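**Nisten adds clear egg tray to its kitchen storage range**

TUSBY, August 17, 2024 – Kitchenware maker Nisten today announced a clear plastic egg tray for home refrigerators and pantry shelves. The tray is sold under the company's Pornisari storage line and goes on sale this month in Serrano stores and through the Nisten online shop.

The new tray replaces the solid white model that Nisten has sold in the same line. Customers told the company they wanted to see how many eggs were left without pulling the tray off the shelf. They also asked for cups that hold brown farm eggs as well as store-bought ones, which can differ a good deal in size from one week to the next.

Each egg sits in its own rounded cup, with thin raised ridges between the cups. Eggs can be set upright or left leaning a little to one side.

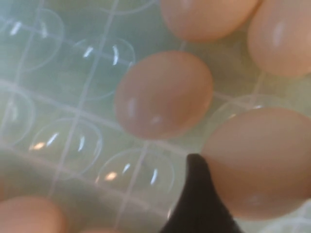 *Brown eggs in the cups of the clear plastic tray.*

The sides are see-through as well, so the front row can be checked at eye level. A loop-shaped tab on the side gives the hand something to hold when the tray is moved from shelf to table. The corners are rounded for easier wiping.

Nisten tried the tray in 100 households in and near Tusby before settling on the final shape. Most of those homes moved eggs between the tray and a bowl several times a week – for baking, for breakfast, or to use up older eggs before a new carton was opened. Comments from the trial led to 3 changes, all of them small: softer edges on the tabs, a slightly higher wall and a wider gap between the cups and the side. 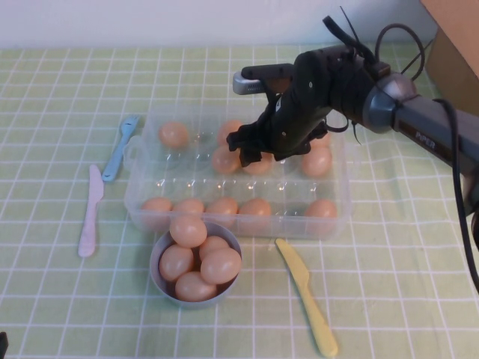

Filling the tray from a bowl works best from the back row forward. Households that buy eggs in batches may want to keep the older ones in front and put new ones behind them. The tray can also be left partly filled, and it does not need to be loaded evenly.

Care is simple. Wash the tray by hand in warm water with dish soap, rinse it and let it air dry. Abrasive pads will scratch the plastic and should not be used. The tray is not meant for the oven, the microwave or the freezer.
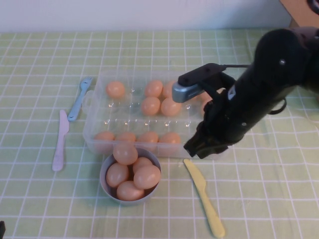 Serrano will carry the tray in 103 stores, in the kitchen storage aisle. Shoppers who own the white model can keep using it, and Nisten will go on answering care questions about it through its customer desk.

**About Nisten**

Nisten is based in Tusby and makes storage and table goods for home kitchens. Retailers can request product sheets and samples from the company's trade desk.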